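Counting births in Ridgeway County

Rafferty Ferreira has worked with birth records for most of his adult life, first as a clerk in the county registrar's office and now as the person who puts together its yearly report on births. The report is short, and few people outside the health department read it. This year more of them did, after a local paper ran a story saying births to first-time mothers in the county had dropped sharply. Ferreira says the story got the number right and the meaning partly wrong.

"The count went from 134 to 101 in the northern district," he said when we spoke in his office in November. "That's on page two of the report. What the story left out is that we changed how we assign a birth to a district. It used to go by the hospital's form. Now it goes by the mother's home address, checked against the county address list. Some of those births moved to the next district over. They still happened."

I asked how much of the drop was real. He said he did not want to give a single answer, and that he had told the paper the same thing.

"Part of it is real. Women here are having a first child later than their mothers did, and you see that in every district, including the ones where the address change made no difference. But when you're working with numbers this small, a handful of births either way will give you a headline. We don't publish a rate for any age group in a district that size. People work one out for themselves, and then they call me about it."

Ferreira grew up in Ditance, a former mill town at the south end of the county, and took the clerk's job without any plan to stay. At the time, birth certificates came in from the hospitals in envelopes, and the mother's age was typed from the form into a ledger program that accepted anything. He remembers finding a mother listed as 3000 years old.

"Somebody's finger stayed on the zero key. That one is easy, you pull the certificate and fix it. The hard one is a mother listed as 24 who was 42. Nothing about that looks wrong on its face. It goes into the younger group and takes itself out of the older group, and in a small county you've now bent two lines on the chart."

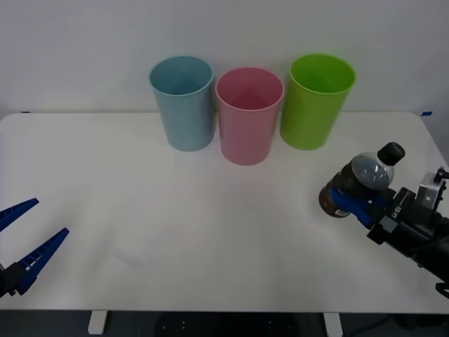

The office still goes back to the original certificate for any record where the mother's age and her date of birth disagree. Last year there were 66 of those. Ferreira checked all of them himself over several weeks, mostly in the mornings before the front counter opened. He does not think of it as a large number.

"Most were birthdays. She turned 30 the week the baby came, and one form has her age on admission and the other has it at delivery. You need a rule, and the rule is age at delivery. We wrote that down the year I started the report. Before that it depended on who was typing."

His counterpart in the health department is Alaric Ambrose, a statistician who joined the county from a state job and who uses Ferreira's tables to plan prenatal visits and clinic hours. Ambrose sat in for the second half of our conversation. He and Ferreira agree on most things but differ on what the public report should show.

"I would publish the three-year averages and leave the single years in an appendix," Ambrose said. "One year in one district tells you very little. If you put it in a table on page two, you're telling people to read something into it."

Ferreira's view is that the yearly counts belong to the people who live here and should be where they can find them. "If I average it, I get a letter asking what I'm hiding. If I don't average it, I get a newspaper story. I'd sooner have the story — at least then someone has read the table."

For now the report prints both, with the averages in a second column. Ambrose said the column had been moved twice and he expected it to move again.

What both of them would like people to look at is the age of mothers across the whole county. Births to teenagers have gone down in nearly every report Ferreira has worked on. Births to women in their early twenties have gone down too, more slowly. The group that has grown is women in their late thirties, and Ambrose says that is where the county has not kept up.

"Our clinic hours were set when the typical patient was 23 and lived near downtown," he said. "A woman who is 38 is more likely to have a full-time job and another child at home. She also needs more visits. We're offering her ten in the morning on the far side of the county."

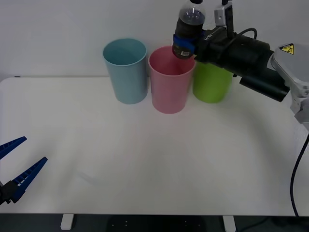 He has asked for evening hours at the Bema Street clinic and is waiting to hear about the budget. A trial of evening appointments last spring filled up, but it ran for only a few weeks, and he was careful not to make much of it.

I asked Ferreira whether later births meant fewer births in the end. He said that was the question he got most often, and that the yearly figures could not settle it.

"A rate for one year is a picture of all the women in the county that year, at all their different ages. It doesn't follow anyone. If a lot of women wait five years, the rate drops while they're waiting and comes back some when they stop. To know how many children a woman has altogether, you have to wait until she's done having them. I can tell you that for women my sister's age. I can't tell you for women who are 25."

Ambrose added that people also move. Ridgeway loses young adults to the cities and gets some of them back in their thirties, often with one child already born somewhere else. Those first births are counted in another county's report, and the second ones show up here.

The next report is due in the spring. Ferreira is adding a table of births by the mother's age and whether it was her first child, which the office has collected for years but never printed. He is also rewriting the note on home addresses and moving it from the back pages to the top of page two, directly over the district counts. The draft was on his desk when I left, with Ambrose's comments in the margin, most of them about the second column.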